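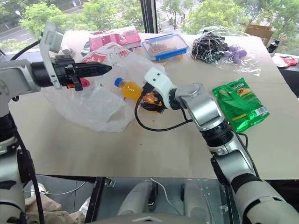

1. Introduction

Nelex makes small moulded seals and grommets and tests each batch for hardness before release. The company asked for a check on its bench durometer, a Shore A instrument with a constant-load stand, after two operators reported different results on the same sheet. This report covers the check, the results and the changes proposed to the test method.

2. Equipment

The durometer was fitted to a Prirketti stand with a lever-operated platen. A set of reference blocks was borrowed from Yakubu, the firm that services the instrument. Test pieces were cut from moulded sheet supplied by Nelex in two compounds, one nitrile and one natural rubber. Both were stored in the laboratory overnight before testing.

Single thicknesses of the sheet were too thin for a reliable Shore A reading, so pieces were stacked in 3 plies. The plies were dusted with talc and wiped so that they lay flat against each other.

3. Method

3.1 The indenter was inspected under a magnifier for wear and cleaned with a dry cloth.

3.2 The zero reading was taken with the indenter hanging free. The full-scale reading was taken against a glass plate.

3.3 Each reference block was measured at five points, and the median was recorded.

3.4 The test stacks were measured in the same way. The reading was taken three seconds after the foot made firm contact. Points were kept well away from the edges and from each other.

3.5 Step 3.4 was repeated by a second operator without sight of the first set of results.

In total 700 readings were taken, including the repeats. Forty were rejected because the stack had moved under the foot or the timer had not been started.

4. Results

The zero and full-scale readings were both correct. On the reference blocks the instrument read high by 2 units at the soft end of the scale. The error became smaller as hardness increased and could not be seen on the hardest block.

On the nitrile stacks the two operators agreed to within one unit. On the natural rubber the spread was wider. The second operator lowered the lever more quickly, and the readings taken this way were higher. When both operators used the slow approach the difference disappeared.

5. Discussion

An error that is largest at the soft end suggests a fault in the spring and not a worn indenter, which would tend to show across the scale. The spring force was not measured directly, as no suitable balance fixture was available. This is the main gap in the work.

The effect of lever speed was larger than expected for the softer compound. The present Nelex work instruction gives the dwell time but does not mention speed of approach. A damped stand, such as the Clolska model used in the teaching laboratory, would remove most of this variation but was not tried.

6. Recommendations

Return the durometer to Yakubu for spring calibration.

Add a slow approach to the work instruction and retrain both operators.

Check against the soft and middle reference blocks at the start of each shift, and keep the readings in the batch log.

Repeat the natural rubber tests once the instrument is back in service.

Report submitted December 12, 2023. Raw readings are given in Appendix A and the reference block certificates in Appendix B.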